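**Does training on hand-held gripper demos carry over to a robot arm in messy places?**

Divya Naidu

I'm reading a write-up from the Dusulex group. They collected 770 demonstrations with a hand-held gripper, trained one policy, and report that it picks small items out of clutter on an arm it never saw in training. I have trouble believing this. The test shelves were tidy, with 3 objects each. Has anyone tried it on something closer to a real home?

12/11/2019

**Prakash Iyer**

We're trying to repeat it. Our shelves have clear boxes with things piled inside, thin chains lying on printed paper, bags that crinkle and reflect. The person holding the gripper copes with all that without thinking, and I suspect that's the problem. People nudge and feel their way in, and the recording keeps only the motion – none of the force.

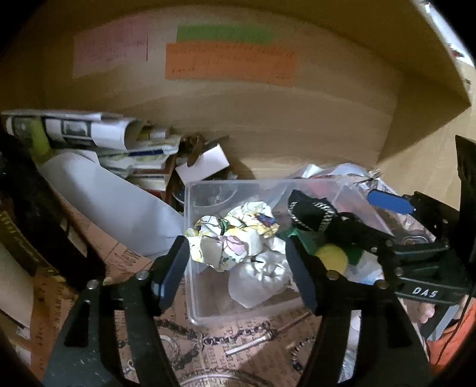

Saranya Acharya doubts that force is the main issue, and says her own runs went wrong much earlier, when the policy reached for a reflection in the plastic. She would want to see results split by transparent and opaque containers before blaming touch.

Fair point. The write-up gives one success rate for everything, so you can't tell. It also doesn't say whether the 2 people who collected the demos also set up the tests. I'd ask them that first.

**Dean Fothergill**

works fine for us, just collect more data

**Balakrishnan Gowda**

Dean, more data from where? We went from 3 shelves to 6 in April and the gain was smaller than the spread between repeat runs. Divya, check whether they report repeats at all. I couldn't find any.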